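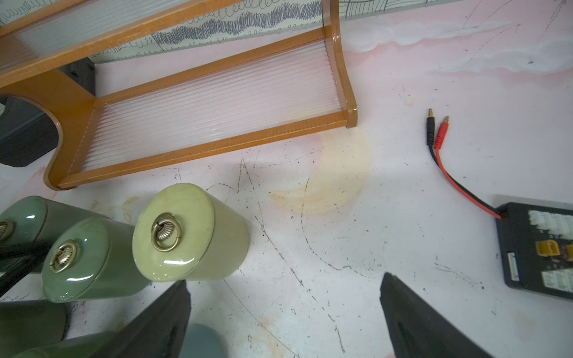
Fodwood workshop's home-built arm gets its second set of fingers

Oct 25, 2023

It has been a long and happy slog for Amancay Quezada and the gang at the shared workshop in Fodwood, but Cabral, the robot arm they have been putting together since March, now has a new gripper and is learning to handle crockery (gently, we hope!).

The job this month is lidded jars. Ceramic ones are a fair test for any gripper, being slippery with glaze and not at all forgiving, and Amancay has a soft spot for the sort with a brass ring pull on the lid, which gives two black fingers something to fuss over. The plan is to have Cabral pick up a jar, carry it across the table and set it on a little rack with ribbed, see-through shelves, all without anybody holding their breath.

"I'd have been pleased if it could push a cup along the bench," Amancay told us over a cuppa, "and now everyone wants it to put the kitchen away."

The wrist camera feeds a program called Basedar, which the group wrote themselves, and they have logged 1096 attempts so far, a good many of them late in the evening when they should have gone home. The parallel charging board stays on the table for the battery packs, so there's usually a lead or two to steer around as well.

The workshop opens its doors to visitors next month, with room for 50 people. Entry is free, and if you have an old jar with a lid you can spare, please bring it along!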